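Robots and Chores, handout 4: Are we there yet?

Reading: the Warraich chapter, first half. Skip the bit on lawnmowers.

Short answer to the title: no, though the excuses are getting better. A factory arm can make the same weld 2,000 times and never sulk. Ask it to clear a kitchen drawer and it has a bad day, as every drawer is a new job.

Three things to have in your notes by the seminar:
Rigid things are easier than floppy ones. Socks remain undefeated.
Success rates want reading slowly. The Pilden trial logged 245 good grasps out of 339 - would you keep a butler who dropped the rest?
Two arms help, and double the ways to get in a muddle.

Tidying pens is a fair test. A child of four can do it, under protest.

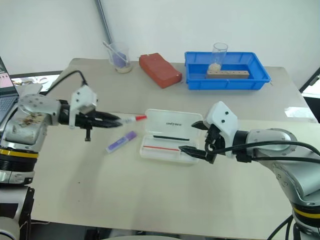 Two arms, one pencil case or box, and pens to be put in order.

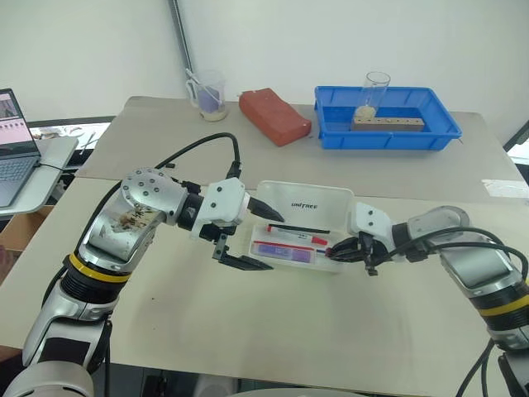

A note from Cenov in the margin of last year's handout says that a slow machine is still welcome if it works while you're asleep, and that speed only matters to people who stand and watch.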